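Storing Kitchen Tools on a Mug Stand
Project report, Barnlow evening course in household design
March 1, 2019

1. Task
Our group looked at whether a mug tree can hold tools that normally fill up a drawer. The kitchen at Plernedov has only one drawer, 50 cm wide, and it has been jammed since December. We chose a stand with eight arms and a whisk with a wooden handle.

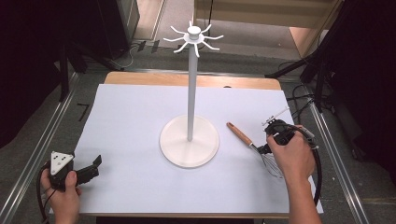 Fig. 1. Mug stand and whisk on the paper-covered table.

2. The whisk
Weight matters less than where the weight sits. A whisk is widest at the wires, so it needs more room at the bottom than a mug does. We made 17 trials and wrote down the arm used each time.
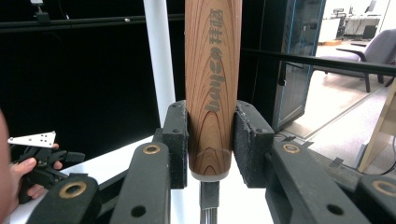
Berge asked in the comments on our draft whether a wooden handle would suffer if it was hung up damp, and suggested drying it flat first. We added that to the instructions.

3. Placement
The stand should be in the middle of the table, with free space on every side.
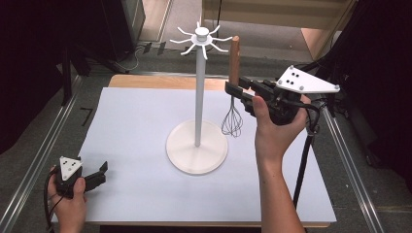
The arms curve up at the tips, and a tool has to be lifted over the tip before it is let down. Tools with no loop or hole were left out of the trials.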